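Search this site Go

Placing a corded desk phone on a small square table

Written for the Wiltmont open-plan floor; it applies to any tall room with a mezzanine and few wall outlets.

1. Position the table first. Leave enough clearance on one side to roll a high-backed office chair in and out.

2. Set the base square to the edge where the user sits. Keep the handset side on the left if the user writes with the right hand.

3. Let the coiled cord hang freely until it stops turning, then lay it beside the phone – not under it.
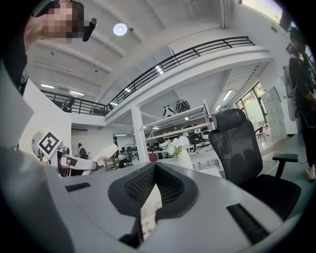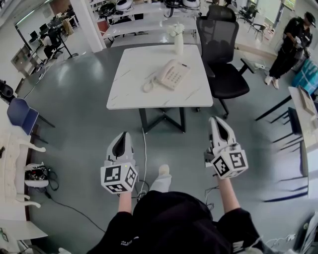
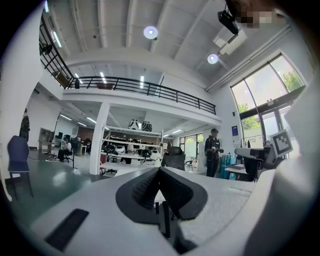

4. Vases and similar items go at the far edge, out of reach of the cord. Artificial flowers are preferred, as no water is needed near the keypad.

5. Run the line cord down a table leg and fix it at 2 points with Drisska ties. Any cable that crosses a walkway needs a floor cover – part 2511 in the Dristix list.

6. Lift the handset and check for a dial tone. Call extension 255 and confirm that the display shows the number.

Recheck the ties every 12 months.

Contact: Gerasimos Balaskas, Koutsoukos Office Fitting | © Koutsoukos | Back to top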